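**Gripper trials, 4 Oct 2018**

The comparison of the two hand-held gripper sets is nearly done. Both went through the same jobs: picking up a cloth, folding it once, and putting it in a basket. The Brakano pair has been on the bench longest, and the Midtbø pair came over from the Kiltavport shop in June.

On hard objects there is little between them. Cups, blocks and short lengths of pipe came up cleanly with either set. Cloth is where they part ways. The Midtbø fingers are stiffer and tend to push the fabric along the table before they close on it. The Brakano fingers give a little more, and out of 11 tries at a single corner they held on 10 times. The Midtbø pair managed 8.

Weight matters more than we expected. After a long run with the Midtbø set the wrist starts to drop, and the recorded paths get untidy toward the end. Shorter runs fixed most of that - we now stop and swap operators well before anyone asks to.

Tracking was fine for both sets as long as the marker plates stayed in view. Turning the hand palm up still loses the plate for a moment. Cables are the other nuisance, and routing one off each side of the table works better than bringing both down together.

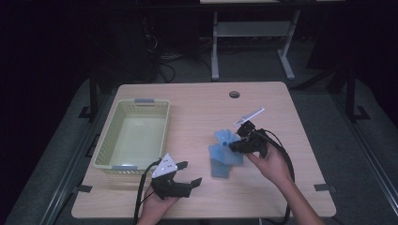 Readers at the Bullau site asked whether the softer fingers wear out sooner, and said theirs had begun to lose grip on thin cotton well before the stiff ones did. We have not seen that yet, but our set has had less use. Spare fingers for both pairs are on order, part number 1828 for the Brakano, and the cloth runs will be repeated with new ones fitted.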